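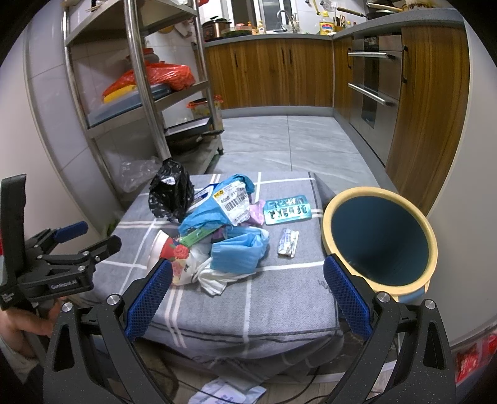

Plandora: a record of small household litter

README, last revised 6 Dec 2018

Print this page | E-mail this page

Plandora is a written record of the odds and ends that gather in an ordinary home between one trash day and the next. We mean the wrappers, the mailing bags, the used masks, the paper cups and the empty medicine packaging that land on a chair or a cushion and stay there until somebody has the patience to deal with them. There are plenty of good lists of what comes out of a kitchen trash can, but we wanted the stage before that, while everything is still lying about in a heap and you have to look twice to see where one thing ends and the next begins.

Grażyna Kwiatkowski began the record at her own place in Jarkanwood, and Vesela Radulović joined in from Gasine a little later, bringing a much better spelling of nearly everything and a firm dislike of the word "misc." We have kept it going through 22 clear-outs so far, and we are always glad to hear from people who would like to add one of their own (a very small pile is welcome, and so is a dull one!).

What is in the record

Each clear-out has its own text file. The first line gives the room and whatever the pile was resting on, such as kitchen, plaid cushion on the tiled floor. After that comes one line per item, in whatever order the person sorting cared to write it. A line has a name, a color and a short note, with tabs between them, like so:

cup, paper	red and pink roses	on its side
wrapper, plastic	light blue	label reads 40g
mask, surgical	blue	folded
blister pack	teal	pockets empty
bag, plastic	black, small white pattern	crumpled
bowl	cream-yellow rim, dark inside	household item, keep

The last column is free text and you may be as chatty as you like in it. Grażyna once used it for a soup recipe and we have left that in.

Naming things

Please use the plainest name you can. "Wrapper" covers anything thin that was around something else, and "strip" is fine for a long narrow piece if you can't tell what it came off. A blister pack is still a blister pack when all its pockets are empty. If a bag has a mailing label stuck to it, write the bag as the item and mention the label in the note. We leave names, addresses and tracking numbers out altogether, and we ask you to do the same.

Bowls, cushions and other things that belong to the house are marked "keep." We had a long back-and-forth over whether to list them at all, and in the end we did, as they share the floor with everything else and have to be worked around.

Sorting

The record does not say which bin an item should go in. The rules in Jarkanwood and Gasine differ, and the ones in Phuthong, where Vesela's sister lives, differ again. Go by your own town's list. Medicine packaging with anything left inside should go back to a pharmacy, please, and not onto the pile.

Known gaps

Files 9 and 10 were written on the same evening and share a few lines, which we mean to untangle this December. File 5 has no colors in it. Food scraps are missing everywhere, and glass is thin on the ground.

Corrections can be sent to Vesela, who answers in batches, usually with a pot of tea beside her.

Print this page | E-mail this page

Sign up for our newsletter to hear when new files are added. You can unsubscribe at any time.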